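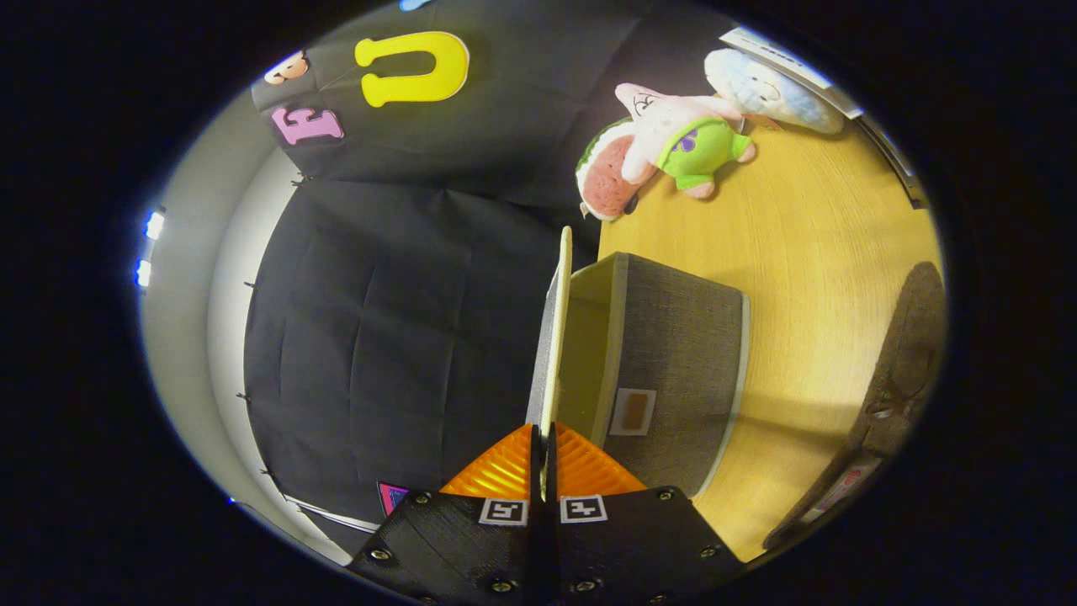 4. Running the bin demonstration

Applies to the Storus hand-held gripper when shown to visitors at the Praltstead open day. Complete Section 3 (charging and pad check) first.

4.1 Place the grey fabric bin on the wooden table with the label holder facing the operator. Keep the plush toys near the far edge.

4.2 Hold the gripper level behind the bin board. Close the fingers until the orange ribbed pads touch both faces of the board.

4.3 Check that the square marker on each black finger is clean and uncovered.

CAUTION: Do not tighten the finger screws during a session. Use the Brasstead driver with the power off.

4.4 Raise the board upright and hold it for two seconds before moving.

4.5 Set the board down, open the fingers fully, and press Save. The counter goes up by one.

NOTE: Storage holds 2,408 runs. Export to the Yao station when the counter reaches 1,747.

4.6 Invite one visitor at a time to repeat steps 4.2 to 4.5. Other visitors stand behind the chair.

CAUTION: Keep fingers and loose sleeves out of the jaws.

4.7 Replace both pads after 1,000 runs. Order them as a pair, part 649.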